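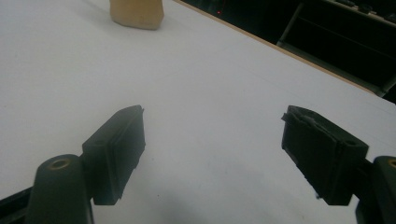 Hand-held grippers, bench check, Corkow workshop. To be done every Friday before the first run, by whoever signed the tool out, and preferably with the lights on. Most of our trouble starts at the pads. A rough, frayed top edge with the lining coming away from the plastic, like the right-hand one, gets a comment in the box. "Fine" is a mood and will be sent back.

1. Pads, both faces. Lining flat to all edges?
Comment: No. Right peeling, left starting to lift at the lip. New pair requested from Rilard, again.

2. Brass inserts seated square, no cracks in the plastic round them?
Comment: Yes. Sturdier than the rest of us.

3. Fingers open and close fully without catching?
Comment: Yes, after a word with it.

4. Table wiped, nothing on it but the test piece?
Comment: Test piece only. Smudges were there when I started and have seniority.

5. Cycle count below 900 since last pad change? (Limit is 1000. Stop at 900 anyway.)
Comment: Log sheet ends at 17. I doubt it.

6. Trokorel tag signed and legible?
Comment: Signed.

Result: hold until item 1 is cleared. Copy to the Seppälä folder.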